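Search this notebook Go

July, laundry bench (the bed), started 8:40

Teresa's position is that nobody needs a folding method for blue laundry. Mine is that we have a bed, a fitted sheet and a pile of cloth, so we may as well have a method. Wolfram abstained and went for coffee.

Setup same as last month. Beige sheet on the mattress, headboard end left as it is. Anyone who wants to pull the sheet tighter is welcome to try. I did, gained a few inches of smoothness by the headboard, and lost them at the other end. The small blue clip stays on. I don't know who put it there and I'm not going to be the one who finds out what it was holding.
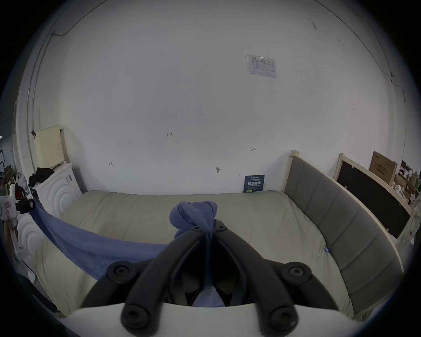
First question was whether to lift from the middle or from a corner. Middle is quick and gives you a knot with a tail. Corner is slow and gives you a long flat length that wants to be somewhere else. The Fludex towels are the worst for this, as they have one hem stiffer than the other and always hang crooked. The Grasden ones behave, so of course we own two of them.

Reminder on weights, as it came up again: the 400 g towels fold in thirds and stay put. The 500 g ones fold in thirds and slowly change their minds. Teresa says to iron them. Teresa can iron them.

Also the 1.23 on the wall. It is a measurement. Please stop adding to it. 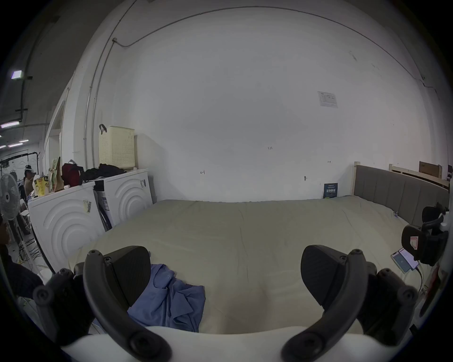
Second round was the "drop and sort" idea, where everything lands on the sheet in a heap and you work outward from the nearest edge you can find. I gave it a fair trial. With blue on blue I spent most of my time hunting for an edge, and twice I found the same one. Wolfram came back around then and suggested buying laundry in different colors. Noted — the budget for that is in the same drawer as the budget for a new sheet.

T-shirts next. The trouble is the sleeves. You get the body lying flat, feel pleased, and the sleeve is underneath, folded the wrong way. Smoothing from the top makes a roll at the hem. Current best: hem first, then pull the near side across, then leave it alone.

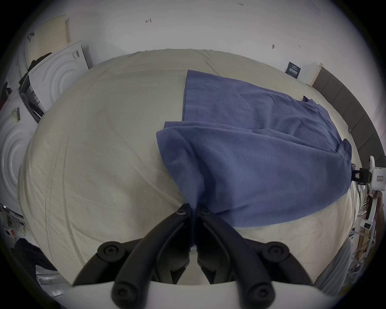
Blue T-shirt on the bed, partly folded, lower part bunched.

To do: wash the sheet (smudges). Ask Pētersons about the 21 spare pillowcases he keeps offering. Stopped at 11:15, shirts to be continued.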